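About Stitarby Audio

Stitarby Audio is an independent production company that makes panel games, quizzes and studio comedy for radio and for on-demand listening. We develop formats, cast them, record them in front of an audience and deliver finished programs to broadcasters. We also take on recording and post-production work for other producers when our own schedule allows.

The company was set up by Huguette Charpentier and Kenneth Lindsay, who had worked together as producer and sound engineer on speech programs for a regional network. Their first commission was a pilot for a word game called Pernonness. The pilot was recorded twice, once in a studio with no audience and once in a hall with 212 seats, and the network took the second version. The series still opens our recording year each April.

What we make

Pernonness is a half-hour game for four players and a chair. Each player is given a made-up word and must use it in a spoken argument until another player can define it. Points are given for a correct definition and removed for hesitation over the player's own word. The scoring was changed after the first series, when it was possible to win by saying very little. The current rules are on the Formats page.

Howlader is a general knowledge quiz in which the answers are read out first and the teams write the questions. It runs at 44 minutes for digital release and is cut to 28 for broadcast. The two versions are edited separately from the same recording, and rounds that depend on a running score are never split between them.

Nakus is our newest format, a grid game. Two teams pick squares on a three-by-three layout and talk on the subject behind each one. Because listeners can't see the grid, the squares are named by row and column, and the chair reads the state of play before every turn. We tried it with numbered squares during development and test listeners lost track by the fourth turn.

We also produce single programs, mostly anniversary specials and holiday editions of existing series. We do not make news, documentary or music programs.

How a program is put together

A format starts as a two-page document covering the rules, the running order, the number of players and the reason a listener would stay past the first round. If the document holds up, it goes to an office run-through with staff as players. Most formats stop here. The usual causes are rules that take more than 90 seconds to explain and rounds that can't be heard properly without a visual aid.

Formats that pass are given a table read with professional performers, followed by a non-broadcast pilot. We record the pilot at full length with the intended chair and at least two players who have not seen the rules before that day. A pilot is judged on the unedited recording. If it takes more than three minutes of recorded material to get one usable minute, the format goes back to development.

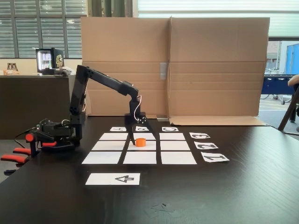 Arm, gripper and three-by-three paper grid.

Question writing begins ten weeks before the first recording date. Every question is written by one person and checked by another against two separate sources, which are logged with the date they were read. Questions that depend on a current office holder or a current record are marked and checked again on the morning of the recording. The question bank stands at 3000 items. An item is retired after one broadcast use and is not returned to the bank in a reworded form.

Players are not shown questions or subjects in advance. On Pernonness the made-up words are sealed until the players are seated. The chair receives the full script the day before and attends a briefing with the producer two hours before the audience is admitted.

Recording

We record in front of an audience wherever the format allows it. Two programs are normally recorded in one evening, with an interval of 20 minutes between them for resetting microphones and changing scripts. Each player has a separate microphone and a separate track. The audience is picked up by two stereo pairs, hung clear of the loudspeakers. All tracks are recorded to two independent machines.

Timing is run from the control desk by the producer and confirmed by the studio manager. Formats with a time limit use a sounder fed directly to the mixing desk and to the hall, so the players hear the same signal as the listener. Rulings by the chair are final during the recording. If a ruling turns out to be based on a wrong fact, the section is removed and the score is corrected in a pickup at the end of the evening. We do not change a result in the edit.

Retakes are recorded after the main program, with the audience still seated. These are usually introductions, mispronounced names and any line covered by a cough or a dropped script.

Editing and delivery

A first assembly is made within three working days. The producer then cuts for length and the editor cuts for sound. Laughter is not added or moved between programs. It may be shortened where it runs across an edit. Finished programs are checked for compliance by someone who was not at the recording, and that person's notes are kept with the delivery file.

Programs are delivered as uncompressed stereo with a full transcript, a cue sheet, a list of contributors and a set of announcer notes. Transcripts of all our series are published on this site on the day of first broadcast. Corrections to transcripts can be sent to the production office and are usually made within a week.

People

Huguette Charpentier, Executive Producer. Huguette is responsible for commissioning relations, budgets and final sign-off on every series. She devised Pernonness and wrote the rules now in use. She previously produced magazine and comedy programs.

Kenneth Lindsay, Head of Sound. Kenneth designs the recording setup for each venue and mixes the Howlader recordings. He maintains the company's technical delivery specification, which is available to co-producers on request.

Menaka Sikder, Series Producer. Menaka produces Howlader and Nakus. She joined as a question checker and took over development of the grid format after its second pilot. She runs the office run-throughs.

Arif Bhuiyan, Questions Editor. Arif manages the question bank, assigns writers and keeps the source log. Listener letters about factual errors go to him. Upheld errors are listed on the Corrections page with the program and the round in which they occurred.

Moushumi Talukder, Editor and Archive Manager. Moushumi edits Pernonness and is in charge of the archive. The archive holds the uncut multitrack recording of every program we have made, along with scripts, scoring sheets and signed release forms.

Freelance writers, studio managers and stage staff are engaged by series. Their names appear in the credits for each program.

Audiences

Tickets for recordings are free and are issued by ballot. For the standard hall we issue 300 tickets, which is more than the number of seats, to allow for people who apply and do not attend. A ticket therefore does not guarantee entry, and seats are filled in order of arrival. Ticket holders who are turned away are given priority entry to another recording in the same series.

The hall has step-free access from the street to the auditorium and an induction loop covering the center block. Wheelchair spaces and seats near the exits can be booked outside the ballot by writing to the production office. Recordings contain sudden loud sounds, mainly from the sounder. The minimum age is 14 for Pernonness and Nakus, and 16 for Howlader.

By attending, audience members agree that their laughter, applause and general reaction may be broadcast. Individual members of the audience are not put on air without being asked first.

Submitting a format

We read unsolicited format proposals twice a year. A proposal should be no longer than two pages and should include the full rules, a sample round written out as dialogue and a note of any previous broadcast or option. We can't accept scripts for existing Stitarby series, recorded pilots over ten minutes long or proposals that depend on a named performer who has not agreed to take part.

Each proposal is read by two people and answered in writing. Reading a proposal does not create an agreement between the writer and the company. Where we wish to develop a format, we offer a paid option for twelve months, with rights returning to the writer if no pilot is made in that time.

Work placements

We take two trainees a year, one in production and one in sound. Placements last for eight weeks and are paid. Trainees work on a series in production, attend at least four recordings and complete one assembly edit under supervision. No degree is required. Applications are made through the form on the Jobs page, and applicants are asked for a one-page critique of any panel game they have listened to recently.

Contact

Letters about programs, tickets and access: Production Office, Stitarby Audio.
Letters about facts and scoring: Questions Editor, Stitarby Audio.
Format proposals: Development, Stitarby Audio.

Email forms for all three are on the Contact page.

Page last updated 21/09/2023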